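25/12/1（月）　晴れ、午後より曇り
Briem服飾資料室　整理日誌　記入：資料室係

九時開室。室温十八度、湿度四十二パーセント。加湿器は給水済み。先週末に南側窓の結露が報告されていたため、開室後ただちに窓枠と床を点検した。床への垂れはなく、窓枠の下端にわずかな湿りを認めたので乾いた布で拭き取った。窓際の資料箱二つは、念のため北側の壁際へ移動した。移動先は仮置きであり、棚番号の変更は行っていない。

本日より、首まわり品（ネクタイ、蝶ネクタイ、スカーフ、付け襟、およびこれらに類する帯状の小物）の再整理に着手する。当資料室の台帳には現在1,782点が登載されており、五月の中間点検において現物との照合が完了していたのは1,117点であった。その後、帽子類および手袋類の照合が進み、先週金曜の終業時点で1,358点となっている。残る区分のうち、首まわり品は86点と少ないが、形状が不定で絡みやすく、過去の担当者による分類名の揺れも大きい。年内に一区分を完了させるとの方針により、この区分を先行させることとした。

## 午前

作業台の上を片付け、白い天板を固く絞った布で拭いた後、乾拭きを行った。前回の作業で使用した紙片やテープの切れ端が残ることがあるため、開始前と終了後に台上を確認することが手順書に定められている。本日の開始前確認は異状なし。

第一の箱を開封した。箱の蓋には「首回り・雑」と鉛筆で記載されている。「首回り」の表記は台帳の「首まわり品」と一致しないため、新しい札には台帳の表記を用いることとする。「雑」の語は今後使用しない。何が入っているかを札から読み取れない箱が、現在の棚には少なくとも四つある。本件については以前の日誌にも記載があるが、対応が済んでいなかった。

箱の内部では、薄紙が底に一枚敷かれているのみで、各品の間に挟み込みはなかった。そのため、複数の品が相互に絡んだ状態で収められていた。無理に引き出すことはせず、ひとまとまりのまま台上に移し、上になっているものから順に外した。外す作業は両手で行い、片手で端を引くことは避けた。とくに結び目の残っているものは、結び目の部分に力がかかると地の目が歪むおそれがある。

午前中に外し終えたもののうち、無地の紺および黒のネクタイについては、いずれも大剣の裏に小布が縫い付けられており、台帳番号の記入が確認できた。文字は薄れているが判読に支障はない。番号の再記入は行わず、従来どおり紙札を糸で付す。糸は木綿の白とし、既存の縫い目を拾わないよう、小布の端の輪に通した。輪のない品については、細幅の綿テープを緩く回し、そのテープに札を付した。

蝶ネクタイは首に回す帯の長さを調節する金具の有無により二つに分けた。金具のあるものには、金具が布面に直接触れないよう薄紙を小さく折って当てた。金具に緑色の付着物があるものが一点あり、これは他の品から離して別の小箱に入れた。処置の要否については保存担当へ照会する。照会票は記入済みで、明朝の便に載せる。

十時四十分頃、Bindton倉庫より電話連絡あり。中性紙の平箱の納品が水曜から木曜に変更となるとのこと。当室としては木曜の午前受け取りであれば支障はないと回答した。納品場所は一階搬入口とし、台車は当方で用意する。搬入口の鍵の借用簿に予約を記入した。

なお、平箱の寸法について確認したところ、先方の控えでは長辺が当方の発注より短い型番となっていた。ネクタイは二つ折りまでを限度とし、三つ折り以上にしないことを原則としているため、短い型番では長尺の品が収まらない。注文書の写しを改めて送付し、訂正を依頼した。午後一番に訂正済みの旨の返答を得ている。

## 昼

十二時より一時まで閉室。作業途中の品には薄紙をかけた。

## 午後

午後は縞柄の品に移った。縞柄については、分類上の問題として縞の向きの記載法がある。台帳の古い頁では「右上がり」「左上がり」の語が用いられているが、着用者から見た向きか、正面から見た向きかの定めがない。結果として、同じ品について二つの頁で逆の記載となっている例が確認された。本日より、大剣を下にして表を上に平置きし、正面から見た向きを記載することとする。既存の記載については現物を照合した時点で改め、改めた日を備考欄に残す。

色名についても統一を図る。赤系統の品に対し、台帳では「えんじ」「ワイン」「ボルドー」「茶赤」「暗赤」の五種が混在している。当面は「暗赤」「えんじ」の二つとし、暗赤は赤みが明瞭なもの、えんじはそれより暗く沈んだものとする。境界にあたる品の判断は担当者により異なるおそれがあるため、色見本帳Vonarの該当番号を併記する。見本帳は閲覧机の引き出しにあり、持ち出した際は必ず同じ場所へ戻すこと。本日は引き出しではなく本棚の上段で発見された。

色の確認は窓からの光のみでは時刻により差が出るため、天井灯を点けた状態で統一した。午後二時以降は曇りとなり、窓際では灰色の縞と白の縞の見分けに時間を要した。縞の色を「白」と「灰」に分けて記すか、「白灰」とまとめて記すかについては、織りの太さによって見え方が異なる。細縞については「白灰」とし、拡大鏡で確認した場合のみ分けて記すこととした。

暗赤の地に白と灰の細い斜め縞が入った品を台上に出した。えんじ色の帯状の品が絡んでおり、帯には布の輪が付いている。両者を同一の組とみるか、別々の品とみるかについて、台帳には該当する記載を見出せなかった。箱の中で隣り合っていたことのみをもって組とすることはできない。現段階では両者を別個の品として仮番号を付し、備考欄に互いの仮番号を記入する方針とする。

えんじ色の帯について、形状からは首にかける小物の一部、留め用の帯、あるいは別の衣類から外れた部品などが考えられる。用途を断定する材料がないため、品名は「帯状布（輪付き）」とした。品名に用途を含めると、後日の検索において誤った区分に入る可能性がある。以前、同様の帯を「サスペンダー片」として登載し、二年後に別の品の吊り紐であることが判明した例がある。その際の訂正には関連する三頁の書き直しを要した。

トレーについて。絡みを解いた品は、布を敷かずに天板へ直接並べると、次の品と混ざる場合がある。そのため、角の丸い黒の浅いトレーを受け皿として使用する。底には木目のある明るい色の板が敷かれており、暗い色の品を置いた際に輪郭が見やすい。一方、トレーの縁は立ち上がっているため、長い品を入れると端が縁に乗り上げ、折り癖の原因となる。したがって、長い品の仮置きには用いず、札、糸、小型の付属品および短い品に限る。長い品は天板の奥側に薄紙を敷いて並べる。

この点は手順書に記載がなかったため、第四項の末尾に次の一文を追加する案を作成した。

> 仮置き用トレーの使用は、折らずに底面へ収まる品に限る。収まらない品は、薄紙を敷いた台上に平置きとする。

案は回覧に付し、今週中に意見がなければ確定とする。

折り癖については、手で伸ばす以上の処置を当室では行わない。蒸気およびアイロンの使用は、表地と芯地の縮みの差により波打ちを生ずるおそれがあるため認めない。軽度のものは平置きのまま数日置き、改善の度合いを見る。本日平置きとした品の経過は、木曜の日誌に記すこと。

三時過ぎ、閲覧の問い合わせが一件あった。服飾専門学校からの申し込みで、縞柄のネクタイを数点比較したいとの内容である。現在当該区分は整理中であり、閲覧は整理完了後となる旨を伝えた。希望時期は年明けとのことで、支障はないと思われる。申込書の様式を送付し、受付簿に記入した。

閲覧の際の手袋着用についても質問があった。当室では、織物については清潔な素手での取り扱いを基本としている。綿手袋は指先の感覚が鈍り、ほつれた糸を引っかける場合がある。金具を伴う品に限り、ニトリル手袋を貸与する。以上を回答し、案内文の該当箇所を併せて送付した。

## 棚および用品

Skavellの棚については、段の高さが平箱の二段積みに適合するかを測定した。上から二段目および三段目は適合する。四段目は指一本分ほど不足し、棚板を一段下げる必要がある。棚板の変更には上の荷をすべて下ろす必要があるため、平箱の納品後にまとめて行う。単独での作業は避け、必ず二名で行うこと。

用品の残量は次のとおり。

- 薄紙：残り僅少。本日発注。
- 木綿糸（白）：未開封あり。
- 紙札：首まわり品の分は足りる見込み。靴下類の着手前に追加を要する。
- 鉛筆：芯の硬さの異なるものが混在。札の記入にはHBのみを使用し、他は筆立てから除いた。
- 綿テープ：細幅のみ残り。太幅は未補充。

紙札の切り残しや綿テープの端は、台上に置かず、その都度手元の屑入れに入れることとする。白い天板の上では白い紙片が目に付きにくく、布に付着したまま箱に納められた例が過去に二度あった。今後、札の切り出しは作業台では行わず、閲覧机の端で済ませてから持ち込む案も検討する。

## 申し送り

一、第一の箱は未了。残りは蓋を外した状態で薄紙をかけてある。蓋を閉めると再び押されるため、閉めないこと。

二、縞の向きと色名の新しい記載法は、本日午後に照合した品から適用している。午前分の無地の品については色名のみ見直しを要する。

三、「帯状布（輪付き）」は仮の品名である。類例を見た者は備考欄へ書き加えること。口頭での連絡のみとした場合、記録に残らない。

四、木曜午前、Bindton倉庫より平箱の納品。受け取り時に型番を確認し、誤りがあればその場で返送の手続きを取る。

五、北側の壁際に仮置きした二箱は、結露の点検が済むまで戻さない。明朝、開室後に再度窓枠を確認すること。

五時閉室。加湿器停止、窓の施錠および消灯を確認した。明日は第一の箱の続きから開始する。 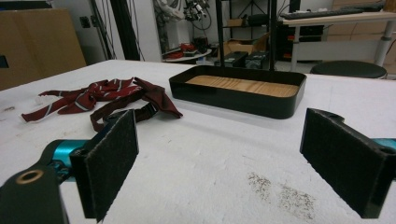

作業台　暗赤の斜め縞の品とえんじ色の帯、奥に仮置き用トレー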